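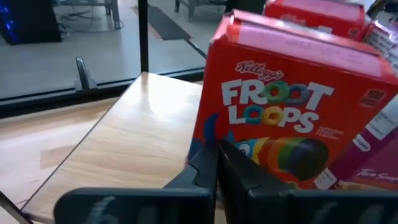

Comparing Two Finger Sets for Picking Boxed Groceries
Project report, Robotics Laboratory Course
Eero Riihimäki

1. Background

The course project was to choose fingers for a parallel gripper that has to pick cereal boxes from a crowded table. Boxes of this kind are light, wide and easy to dent. They also tend to stand against each other, which leaves little room for a finger on the far side. I compared two finger sets, the flat black plates that were already on the arm and a padded set ordered from Mirholm. The arm controller was a Trandano unit and was not changed during the project.

2. Setup

The boxes stood upright in a tight group at one side of the table, with the Froot Loops box in front as the main target. Other cereal boxes were behind and beside it. The wrist camera was used for both the approach and the final alignment.

Glare on the pale tabletop was a problem from the first session. The exposure setting in the Saarinen driver was left on automatic to begin with, and the box edge was lost whenever the bright spot on the wood took up too much of the picture. I fixed the exposure by hand on Thursday and repeated everything done before that. None of the earlier runs are in the results.

3. Method

Each finger set made 130 attempts. Every attempt began with the fingers open and low, near the base of the box. The arm closed the gripper, lifted, held for a few seconds and put the box back. An attempt was a success if the box stayed in the fingers and the neighboring boxes stayed standing. Camera pictures were saved at each stage -- 2828 in all after the bad ones were removed.

4. Results

The flat plates got into narrow gaps better. Their thin profile let them slide between two boxes without pushing either one far. Their weak point was the lift, where a box held low down tended to swing and sometimes slipped out.

The padded fingers held better once they were closed, and I could use a lower force with them. They needed a wider gap, though, and most of their failures were neighbors knocked over on the way in. Boxes at the back of the group were worst for both sets.

Gripping higher on the box helped the flat plates more than any change in force. I only tried this near the end, so it was not tested with the padded set.

5. Remaining work

The next step is a thin pad glued to the flat plates. Weltetti sells a suitable sheet, and a sample has been ordered. The higher grip should also be repeated with both sets, using half-empty boxes as well as full ones. The calibration file for the wrist camera is in the project folder, along with the exposure values used after the change.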